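「タオルを持たない暮らし」Hullo、10月に本格開始へ　節水効果の根拠には疑問も

生活用品レンタルのSenmontは2019年4月5日、家庭向けタオルの定額貸し出しサービス「Hullo」を10月から本格的に始めると発表した。使ったタオルを専用の袋に入れて玄関先に出しておけば、洗濯済みのものと取り換えてもらえる。交換は2週間ごと。バスタオル、フェイスタオル、台所用のふきんをひとまとめにした契約で、枚数は家族の人数に応じて決まるという。

発表資料の見出しは「タオルを持たない暮らしが、水を守る」。同社によると、試験サービスに参加した400世帯超で、家庭での水の使用量が1世帯あたり月平均345リットル減った。会場ではこの数字が何度も大きく映し出され、登壇した担当者は「家事の負担と環境の負担を、同時に軽くできる」と話した。

ずいぶん景気のよい話だが、資料を読み進めると首をかしげる箇所がいくつか出てくる。

まず、減ったとされるのは「家庭での」水の使用量である。タオルを家で洗わなければ、家の水道メーターの回り方が遅くなるのは当たり前だろう。洗う場所が移っただけで、タオルは相変わらずどこかで洗われている。そのどこかで使われた水の量は、配布された資料のどこにも載っていない。

洗濯を請け負うのは、業務用クリーニングのPanganibanである。旅館や理美容店のタオルを長く手がけてきた会社で、大型の連続式洗濯機を備えた工場を持つ。まとめて洗えば一枚あたりの水は少なくて済む、というのがSenmontの説明だ。業務用の設備が家庭用の洗濯機より効率よく水を使える場合があるのは確かで、すすぎの水を前の工程に回して再利用する方式も珍しくない。だが、効率がよいはずだという一般論と、このサービスで実際にどれだけ減ったかという話は別のものだ。質疑で工場側の使用水量を尋ねられた担当者は「集計の方法を含めて精査している段階」と答え、公表の時期には触れなかった。
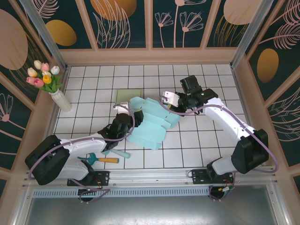

次に、試験サービスの期間である。参加者の募集から終了までは15週間だった。資料には実施した季節の記載がなく、会場で質問が出て初めて、大半が冬場にかかっていたことが明らかになった。汗をかく夏と、浴槽の湯をためて長く入る冬とでは、タオルの使い方も洗濯の回数も変わる。夏に子どもが日に何度もシャワーを浴びる家なら、冬の感覚で決めた枚数では足りなくなるだろう。足りなければ手持ちのタオルを引っ張り出して洗うことになり、節水の計算は狂う。

比較の相手もはっきりしない。月平均345リットルという数字は、参加世帯の水道使用量を「参加前」と比べたものだという。参加前がいつの時期を指すのかについて、担当者の説明は「世帯ごとに直近の検針票を提出していただいた」というものだった。検針の時期は地域によって違う。夏の終わりの検針票を出した家と、年末の検針票を出した家が混ざっていれば、平均をとったところで何を比べたのかよくわからない。庭に水をまく家もあれば、途中で家族が進学や転勤で減った家もあるはずだが、そうした事情をどう扱ったかの説明もなかった。

サービスに参加しなかった世帯との比較も行われていない。同じ地域で同じ時期に、何もしなかった家の使用量がどう動いたかを見なければ、減った分のうちどこまでがタオルのおかげなのかは切り分けられない。統計の専門家でなくても思いつく話である。

家計の節約と環境への配慮をうたう新サービスを調べてきた生活経済研究者のジョセリン・カバナトゥアン氏（Jocelyn Cabanatuan）は、発表資料に目を通したうえで「家の中だけを見た数字に、家の外まで含めたような見出しがついている」と指摘する。

「水を減らしたと言うのなら、工場の水と家庭の水を足して、それでも減ったと示してほしい。難しい計算ではありません。工場には水道や井戸水の記録が必ずあるわけですから」

カバナトゥアン氏が気にするのは配送の負担でもある。タオルは乾いていてもかさばり、使用後のものは湿って重い。トラックが住宅地を回り、袋を回収し、工場まで運び、また届ける。都心の集合住宅のように届け先が固まっていれば一軒あたりの距離は短くなるが、郊外の戸建てに広げれば事情は違ってくる。資料には配送で使う燃料についての記述がなく、「将来的に電動車両の導入を検討」とあるだけだった。検討の中身や時期は示されていない。
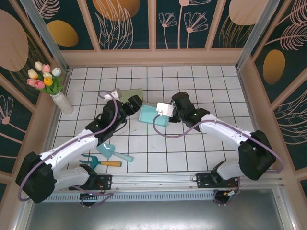 料金も決まっていない。会場では「一般的な家庭が洗濯にかけている費用と同程度を目指す」という説明があった。では一般的な家庭が洗濯にいくらかけていると見ているのか。洗剤、水道、電気、洗濯機の買い替え費用までは含めるとのことだったが、担当者はさらに「家事にあてる時間の価値も加味している」と付け加えた。時間の価値をいくらと見積もるかで、「同程度」の幅はいくらでも広がる。仮に家事の時間を時給に直して足しているなら、請求書に載る金額は、今の洗剤代と水道代からは想像しにくいものになるかもしれない。

しかも、タオルを外に出したところで洗濯機を回さなくてよくなるわけではない。下着も靴下もシャツもシーツも残る。かさの大きいタオルが抜ければ回数を減らせる家もあるだろうが、毎日子どもの体操着を洗う家では、洗濯機の中身が少し減るだけである。洗濯機の買い替え費用まで比較に入れるのは、さすがに欲張りではないか。洗濯機を手放した参加世帯があったかどうかを記者が尋ねると、「把握している範囲ではありません」という返答だった。

タオルの供給は繊維メーカーのGrendidettiが担う。何度も業務用の機械で洗うことを前提に、家庭用より糸の撚りを強くした専用品を織るという。会場の隅には手に取れる見本が置かれていた。触ってみると丈夫そうではあるものの、ふかふかとは言いがたい。ビジネスホテルの浴室にかかっているものを思い浮かべれば、おおよその見当はつくと思う。色は生成りだけで、増やす予定は今のところない。

問題は、そのタオルが何回洗われたところで引退するのかだ。丈夫な布を長く使うという点はこのサービスの強みになりうるのに、交換の基準は「当社の品質規定による」としか書かれていない。少しでも黄ばめば客から苦情が来る。苦情を避けるために早めに入れ替えれば、廃棄は増える。家庭であれば、くたびれたバスタオルは足ふきになり、やがて切られて窓ふきになり、最後に捨てられる。何年もかかるその道筋を、業者の側がどこまでたどれるのかは見えてこない。Grendidettiの担当者は、引退したタオルを工業用の拭き布として再利用する道を探っていると話したが、引き取り先の名前は挙がらなかった。

家に今あるタオルはどうするのか、という素朴な疑問も残る。「タオルを持たない暮らし」を文字どおりに始めるなら、押し入れに重なっている贈答用の箱入りタオルも、旅先でもらった薄手のものも、いったん行き場をなくす。Senmontは契約時に不要なタオルを無料で引き取るとしている。引き取ったあとの使い道については「寄付を含めて検討」とのことで、検討という言葉はこの日の発表でよく聞いた。まだ使えるものを手放し、新しく織ったものを借りる。その入り口で生じる分を差し引いてもなお環境によいと言えるのか、資料に計算はなかった。

利用者の声

発表の後半では、試験サービスに参加した人の感想が紹介された。「洗濯物を干す場所に余裕ができた」「雨の日に生乾きのにおいを気にしなくてすむ」「来客用を買い足さずにすんだ」といった内容で、どれももっともだと思う。共働きの家庭や、介護で洗い物が増えている家庭にとって、かさばる布が手を離れるのはありがたい話に違いない。筆者も花粉の時期にバスタオルを部屋干しする面倒は身にしみている。

もっとも、参加世帯は自分から応募した人たちで、期間中の料金は無料だった。関心のある人が無料で使って満足したという結果から、有料になってからの評判を占うのは難しい。継続を希望するかどうかの調査も行ったと説明されたものの、その際に料金を示したのかという質問には「具体的な金額は提示していない」との答えが返ってきた。いくら払うか知らされずに「続けたいですか」と聞かれれば、たいていの人は続けたいと言うだろう。

途中で参加をやめた世帯がどれほどあったかも公表されていない。別の記者の質問に対し、担当者は「転居などの事情でやめた方はいる」と述べるにとどめた。やめた世帯の水道使用量が平均に含まれているのかどうかも、その場では確認できなかった。

発表会のあと、試験サービスに加わっていたという女性に話を聞くことができた。夫と小学生の子どもとの暮らしで、便利さには満足している。困ったのは髪を拭くタオルだったという。「吸いが悪くて、結局もとのタオルを使っていました。それは自分で洗うので、洗濯の回数はあまり変わっていません。袋を出す日を忘れたときは、湿ったまま次の回収まで置くわけにもいかず、うちで一度洗ってから出しました」

家で洗い、工場でもう一度洗ったことになる。こうした二重の洗濯がどの程度起きていたのか、Senmontは調べていないとしている。

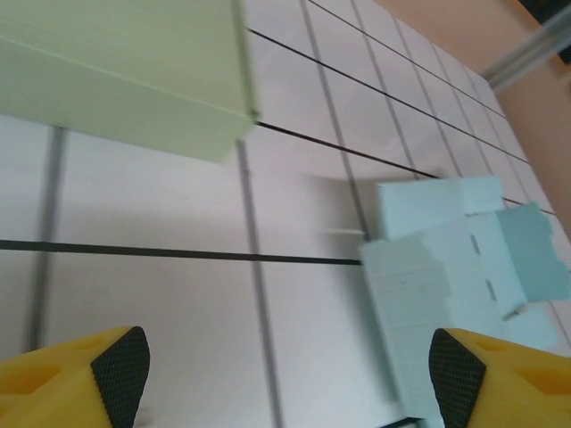 衛生面の説明

ほかの家で使われたタオルが自宅に届くことへの抵抗感は、会場でも話題になった。Hulloでは、契約者ごとに専用のタオルを割り当てる方式はとらない。回収したものはPanganibanの工場でまとめて洗い、検品のうえ、どの家庭にも届きうる形で戻される。旅館や美容院と同じ考え方だと言われればそのとおりで、高温で洗って十分に乾かす工程が守られている限り、家庭での洗濯より清潔だという主張にはそれなりの説得力がある。

ただし、家庭では台所のふきんで何を拭くかわからない。床にこぼした油を拭く人もいるだろうし、ペットの足を拭く人もいる。旅館の客室とは汚れの種類が違う。漂白剤や毛染めの染み、名前ペンの跡がついた場合に弁償が必要になるのかも、利用者にとっては気になるところだ。規約案には「通常の使用を超える汚損」には費用を請求する場合があると書かれているが、通常の使用がどこまでを指すのか、例は載っていなかった。

肌の弱い人への対応も定まっていない。工場で使う洗剤や柔軟剤の成分を公開するかとの問いに、Panganiban側は「取引先との関係で即答できない」と述べた。家で使う洗剤なら、店の棚で裏の表示を読んで選べる。成分のわからないもので洗われたタオルで毎日顔を拭くことに、ためらいを覚える人は少なくないはずだ。無香料を選べるかどうかについても、本格開始までに案内するという返答だった。

「環境によい」の書き方

節水や省エネをうたう商品が増えるにつれ、数字の出し方は巧みになっている。都合のよい範囲だけを測り、都合のよい時期と比べ、小さな注釈で条件を断っておく。今回の資料でも、345リットルの下に「家庭内での使用量に限る」という一文が確かに入っていた。嘘は書かれていない。しかし見出しだけを読んだ人が、世の中で使われる水がその分減ると受け取ったとしても、読み手の不注意とばかりは言えないだろう。

カバナトゥアン氏は、サービスそのものを否定しているわけではないと断ったうえで、次のように話す。「便利だからお金を払う、で十分だと思います。洗濯が大変な家は多いのですから、堂々と便利さを売ればいい。そこに水を守るという看板を足すなら、看板の分の証拠も出してもらわないと困ります」

同氏によれば、消費者が見るべき点はそれほど複雑ではない。家庭の外で使われる水と燃料が計算に入っているか。何と比べて減ったのか。調べたのは誰か。今回の集計はSenmontが自社で行ったもので、外部の機関による確認は受けていない。同社は本格開始の前に第三者の検証を受ける考えがあるかと問われ、「前向きに検討したい」と答えた。

家で今日からできる節水のほうが確かだという見方もある。洗濯物をまとめて回数を減らす、すすぎの設定を見直す、バスタオルを小ぶりのものに替える。どれも契約はいらず、効き目は次の検針票に出る。地味すぎて発表会にはならないだろうが、タオルの枚数を見直すだけなら費用もかからない。

今後の予定

Senmontは夏のあいだに料金と対象地域を決め、事前の申し込みを受け付けるとしている。工場での使用水量については、Panganibanと調整のうえ「公表できる形が整い次第」示すという。具体的な期日を重ねて尋ねたが、回答は変わらなかった。

申し込みを考えている人は、料金のほかに、最低利用期間と解約時の扱い、汚損の費用負担、枚数を途中で変えられるかどうかを確かめておくとよい。発表時点の規約案では、解約の申し出は次の交換日の前までとされ、未返却のタオルは買い取りになる。買い取りの価格は、料金とあわせて後日発表される。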